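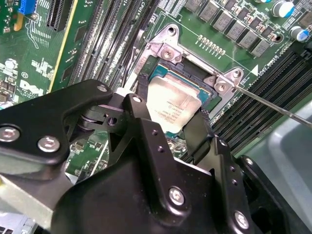

Virkon open day, Cáceres

Virkon repairs and resells used office computers from a building on the industrial estate outside Cáceres. Once a year it lets the public in. I went on Friday, March 8, 2019, with my brother-in-law, who wanted to know what happens to the machines his school hands over every few years.

The bus from the center leaves you at a traffic circle and you walk the rest. There is no sidewalk for the last stretch. If you drive, park on the street behind the building, as the front lot was taken up by delivery vans all morning. Entry was free, but you had to sign in and wear a badge and a pair of cloth shoe covers. Tours left when enough people had gathered at the desk. We waited through one coffee.

Our guide was Ekkachai Thongdee, who runs the receiving area and has worked there since it opened. He started us at the loading dock. Computers come in on pallets, mostly from schools, banks and town halls, and each one gets a sticker with a number before anything else is done to it. In January the company took in 2498 machines, and 655 of them were too old or too damaged to fix. Those go to the parts room. A man in our group asked why January was so busy. The answer was that public offices clear out their old equipment after the budget year ends.

The next stop was data wiping. It is a long room with racks along both walls and not much to look at. Drives are erased and checked, and the ones that fail the check are shredded. We were shown a tray of the shredded metal and allowed to pick up a piece. Phones had to stay in our pockets in this room.

The parts room took up most of the tour. Memory, processors and power supplies are pulled, tested and sorted into bins by model. The boards are kept whole if they still start up. Ekkachai explained that bent pins in the processor socket are the most common reason a good board gets thrown out, and that most of that damage is done by people who were trying to help. He also talked for a while about old thermal paste, which the staff remove with alcohol and paper wipes. My brother-in-law took notes.

After that came testing, where finished computers run overnight before they are packed. The room was warm and loud and we did not stay long. Packing is next door. They use a software system called Durnonix to print the labels and match each box to its sticker number, and the woman at the packing table let two of the children scan a box through.

The tour ended in the break room with sandwiches and a short talk from Kudetti, a repair club in town that gets spare parts from the company at a low price. They meet in the evening and will look at your laptop if you bring the charger. They had a sign-up sheet and it was nearly full.

There is a small shop by the exit with refurbished monitors, keyboards and desktops. Prices were fair, and everything comes with a one-year warranty. I bought a keyboard. They take cards, but the reader was down when we were there, so bring cash.

The tour is in Spanish only. The whole visit took us 2 hours, including the wait at the desk. The route is all on one floor and a stroller would get through without trouble, though the testing room may be too noisy for a baby. Restrooms are next to the break room.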